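Trorance House shared kitchen, tenants' meeting
Minutes, 28/05/2025
Present: 13, plus two who came in after item 1. Apologies from the third floor, all of it.

1. Last minutes
Agreed. One correction, the dishwasher filter was cleaned by the second floor and not by the first. Second floor would like that on record.

2. Fruit delivery
Long one. The Prultari box comes once a week and goes fast on the first day, then sits. Bananas go, pears don't. Pears were thrown out again. Several people want bananas and apples only, a couple want to keep some kind of variety. Hulard also delivers on our street but minimum order is higher, and they want the crates back, and we have nowhere to keep crates.
Cost now is roughly $120 a month split between floors. No appetite for paying more.
Agreed: stay with Prultari, drop pears until November, ask for bananas on the green side so they last the week. First floor to email them.

3. Baskets
Plastic bowl cracked and is gone. Woven baskets to be used for fruit from now on. Rules as agreed:
- fruit only. No keys, mail, batteries, sauce packets
- bananas kept apart from the apples
- on the white table, left side, so the right side is free for plates
- whoever takes the last piece shakes the crumbs out over the sink
- don't soak it. Damp cloth, then leave it upside down to dry
Question about lining with paper towel. Tried before, looked bad, stuck to the fruit. No liner.
Somebody asked if the basket could go on top of the fridge. No, people forget what they can't see and we had the plum situation.

4. Table
White top is marking from coffee. Cork mats were bought, now can't be found. If they are on your floor please bring them back, no questions. Spray is under the sink, blue cap, not the oven one. Wipe after lunch, not just move things around.
Proposal to bring up the old table from the basement, the one with 1882 carved underneath. Too big for the doorway, we measured. Stays where it is.

5. Fridge
Clear-out on the last working day of the month as usual. Labels with name and date, anything without goes. Two jars of Nông pickles have been on the top shelf since before the move, owner please claim. Freezer needs defrosting, second floor offered, thankyou.

6. Coffee
Grinder is loud before nine. Ran out of time, carry over to next meeting.

7. Any other business
Tea towels: take them home to wash, bring them BACK.
Drawer by the window sticks, lift and pull.
Recycling bin lid is still missing. Building office has been asked, will be asked agian.
Request for a bigger bin for peels, the small one fills up by noon. Agreed to try the old one from the mail room.

Actions
First floor: email Prultari re pears and green bananas
Second floor: defrost freezer, look for cork mats
Ground floor: swap the peel bin, chase the office about the lid
Everyone: fridge labels

Next meeting same place, after the next clear-out. Bring your own mug. 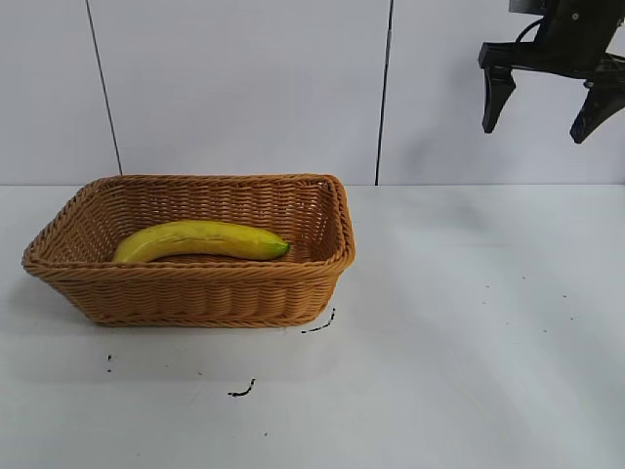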